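Ballarora Shared Workshop Releases Plans for Hand-Held Gripper, Advises Members to Lower Expectations

FOR IMMEDIATE RELEASE

DUSSTEAD, 2021-03-29. Ballarora, the members' workshop in Dusstead, today released the parts list and drawings for Nicholas, a hand-held gripper that members can build at home and use to record household chores for robot training. The workshop is making no promises about the robots.

"We have all read that a machine will be folding the laundry any day now," said Xiomara Nakamura, who led the build. "I have been reading it since I was in school. What we have is a tool you squeeze. A person does the work, and maybe someday a motor learns something from it. I would like to see that before I say it."

Nicholas has two jaw arms in matte black with triangular cut-outs, and a finger at the end of each. One of the fingers has a textured black pad and the other a bright blue one. Nakamura said the two pads are being compared on soft goods such as rugs, bedspreads and clothing, where she expects most home grippers to have a hard time. 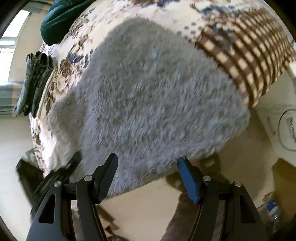
Work on the project began in October, after member Ottar Ekström brought in a sales brochure for a household robot and asked whether any of it could be checked. The group decided to test the one part it could afford, the hand. Most trials are done in members' own homes, on whatever happens to be there.

Ekström remains the project's least convinced supporter. "A shaggy rug is a fair test and a hard one," he said. "The fibers hide the edge, so you go by feel, and a robot doesn't have my feel. Pinching a rug is one thing. Show me the same hand doing it with no person behind it, in a room it has never been in, and then I'll come to the party."

The release covers the jaw arms, the finger links and both pads, along with notes on the pivot screws, which early builders tended to overtighten. It does not include training software. Ballarora said it has not tested any and will not recommend any until it has.

Siiri Ojala, who wrote the build notes, said people should plan on making the fingers twice. "The first pair teaches you where your measurements were off," she said. "Mine did. Please read the page on hinge play before you cut or print anything, and if the jaws don't close evenly, loosen the screws before you start blaming the drawings."

The workshop is also asking builders to send in their failed grabs. Recordings that show only clean pickups will be accepted but kept in a separate folder.

Members can pick up a printed copy of the plans at the front desk. Builders from outside Dusstead may request one by mail from the Trorkham office.

About Ballarora
Ballarora is a shared workshop for wood, metal and small electronics, run by its members. It sells no robots.

Press contact: Thérèse Beaudoin, Ballarora, Trorkham office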